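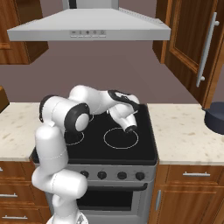 A simulated kitchen, with a robot arm reaching down over a glass-ceramic cooktop.

Cooktops, robots and the jobs still left for us
Kitchen tips, Sat 10 May

I love this stuff. Show me a robot arm anywhere near a stove and I'll happily lose an evening to it, and plenty of you must be the same, given how often the mailbag asks when a machine will finally do the dishes. So this week's tips come with a progress report!

Simulated kitchens are where a lot of the learning goes on now. A program can practise reaching for a pot thousands of times and the only thing that gets dented is a file. The hard part is moving those skills into a real kitchen, with a greasy handle and a tea towel slung over the oven door. Still, I think wiping a flat cooktop could be one of the first chores to go. It's level, it's always in the same spot and the edges are easy to find.

Until then, my own routine for glass tops:

Let the surface cool right down. Scrape any burnt sugar or starch with a proper glass scraper held nearly flat, and use a fresh blade.

Sprinkle bicarb over the stubborn rings, lay a warm damp cloth on top and leave it for 16 minutes. I timed it against shorter soaks and that was the sweet spot on my Trosex, which is a terrible one for boilovers.

Wipe in straight lines first, then circles. Finish with a dry microfibre cloth or you'll be looking at streaks the next time the sun comes in.

Wipe the bottoms of your pots too! Half the marks on my glass came from a gritty pan base.

Now, range hoods. Filters come out, go in the sink with very hot water and dish soap, and soak while you do something else. I can't see a machine managing mine any time soon — the clips on my old Andex need two thumbs and some bad language. Do them every second month if you fry a lot.

Cupboard doors are another good test. People pull a door open without thinking, but a robot has to get hold of the handle and follow the swing without yanking the hinge. If yours are sagging, tighten the hinge screws before you blame the hinge. A stripped hole can be packed with a wooden toothpick and a dab of wood glue, left overnight.

As for what I'd hand over tomorrow: wiping benches, emptying the dishwasher, and stirring porridge. What I'd keep: sharpening knives and anything involving hot oil.

A reader in Flalstead wants to know whether a robot vacuum copes with spilled rice. Mine does, if I tip out the bin straight after. Flour is another matter, so sweep that up by hand.

In September I'll get to oven racks and door seals. Send your tricks in before then, the odder the better.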